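FOR IMMEDIATE RELEASE
5/19/21

Can a robot do your chores yet? Narora opens its test log to everybody

Okay, so I'm the one who writes the press releases at Narora, and usually they go through so many rounds of edits that they come out sounding like a dishwasher manual. This one I got to write myself, because the news is a little unusual and I asked nicely.

We're putting our whole chore log online today. All 341 entries, good and bad, with the notes the test crew typed in while they were standing there watching. If you've ever wondered whether a machine can fold a towel, clear a counter or restock a shelf without somebody hovering over it, you can go read for yourself and make up your own mind. It's free and you don't have to sign up for anything.

The log comes out of Imo, our home and shop chore project. Imo started as a question that kept coming up at lunch (can these things do laundry yet or can't they?) and grew into a bench, then a room, then a second room across the hall. We work on the boring stuff: cloth, cups, bottles, boxes, lids. A chore gets written on a card, the arm gets up to 10 minutes, and whoever is on shift writes down what happened.

So, can they? Here's my honest read after going through every single page of it. Hard things that keep their shape are going pretty well. A bottle is a bottle from any side, and a box on a shop shelf mostly sits where you left it. I'd let an arm face up a shelf of boxes tonight, as long as the aisle was closed and I could sleep in the next morning.

Cloth is another story, and cloth is most of the housework at my place! 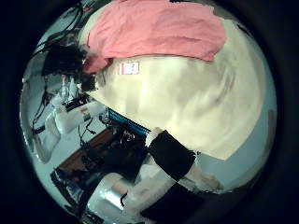 By the Imo press desk, Narora

A rumpled pink cloth over a big pale surface that curves away from you - you or I would grab a corner and give it a shake without thinking. The gripper has to find the corner first, and a cloth full of creases has an awful lot of things in it that look like corners. Then there's everything nearby, the cables and the bottle shapes and the bits of metal, and the arm has to know which of those it's supposed to leave alone. I read one entry where the crew's only note was "got hold of the wrong thing, very gently." I'm thinking of having it put on a mug.

The shop-floor side of the log comes from Fodora, who run housewares stores and were kind enough to let us work in one after closing. Their part covers shelves, returns bins and the folded towel display, and the towels are where it gets funny. Picking one up, fine. Putting it back so the stack looks like somebody cared, no, not yet. The Fodora store team refolded a lot of towels for us this winter and I'd like to thank them again in writing.

Jabłońska, the small workshop that makes our finger pads, is sharing its notes too. If you want to know why a softer pad helps with fabric and then makes a mess of anything smooth, that's the section for you. It's long. I skimmed it, I admit, but our engineers tell me it's the best part.

A few things you'll find in the log:

Every attempt we wrote up, including the ones we quit halfway
The text of each chore card, so you can try the same job at home and feel smug
Shift notes with the swearing taken out

What you won't find is a date when you can buy one. I get asked that more than anything else, by reporters and by my mother, and I don't have an answer for either of them. For now a person is still faster at laundry, and a person also notices when there's a sock stuck inside the pillowcase.

In July we're opening the test room to visitors for 10 days. There's space for 400 people in all, and we'll have the arms running on whatever chores are on the cards that morning. You're welcome to bring a dish towel from home and see how it does. Please don't bring your good one.

Reporters who want a visit before then can write to the press desk and ask for the Imo list. Photos and the chore cards are free to reprint with a credit to Narora.

About Narora
Narora builds and tests robot arms for everyday work in homes and stores. Imo is its chore project, run with Fodora and Jabłońska.

###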